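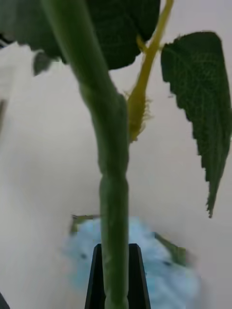 Fui à visita aberta da Yorath, em fevereiro, com uma pergunta simples: quanto falta para uma máquina tratar da casa enquanto estamos fora? A empresa montou três postos de trabalho num armazém em Fulham, e comecei pelo das plantas. O caule verde passava entre os dois dedos pretos da garra, bem por baixo da folha grande, e foi aí que percebi a dificuldade. Um caule tem nós, cede, e as folhas tapam metade do que interessa.

Valentina Echeverría, que conduzia o grupo, disse que segurar é a parte fácil. Escolher a folha a retirar ainda falha muitas vezes, sobretudo em plantas que o sistema não conhece.

## Os outros postos

**Dobrar panos.** O braço da Vemura levou cerca de 12 minutos para uma pilha de 16. Eu faço isso mais depressa, mas os panos ficaram direitos.

**Repor prateleiras.** Foi o melhor dos três. Caixas iguais, distância fixa, poucas paragens. Thongchai Nuchit, da Sukine, contou que já o usam numa loja, à noite, com uma pessoa por perto.

## Notas práticas

- A visita dura 30 minutos e começa às dez.
- Há pouco espaço junto às bancadas — convém deixar as mochilas à entrada.
- Não se fala de preços. Perguntei duas vezes.

Para a loja, eu já experimentava. Em casa, continuo a pedir à vizinha que cuide das plantas.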